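Greteo Washroom Helper, from Awan

I run housekeeping at a guesthouse with way too many bathrooms, so when Awan asked me to write this page for the Greteo I said yes before they finished the sentence! It's a two-armed humanoid that takes on the sinks and counters. Ours started in June, and by now it has 380 basins on its log.

What changed for us is mostly backs and knees. Haris Bangash used to spend whole mornings bent over washbasins. Now he sets up the room, checks the corners (he's picky, bless him) and does the beds with me, so we get to talk again. 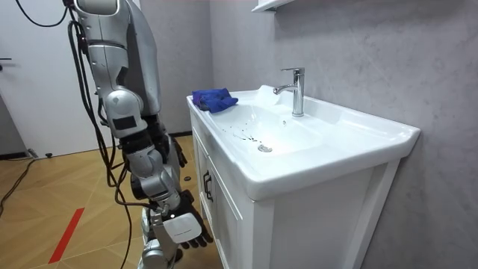 Nobody lost hours over it, which was my first question too. Two of us did the operator course, 4 afternoons in all, and it came with a small raise.

You'll want a clear doorway and a little patience in week one. Faucets with fussy levers still go to a person.

Lease: $1821 a month, training included
Deposit: $3000
Bookings and demos: ask for Danish Siddiqui at Awan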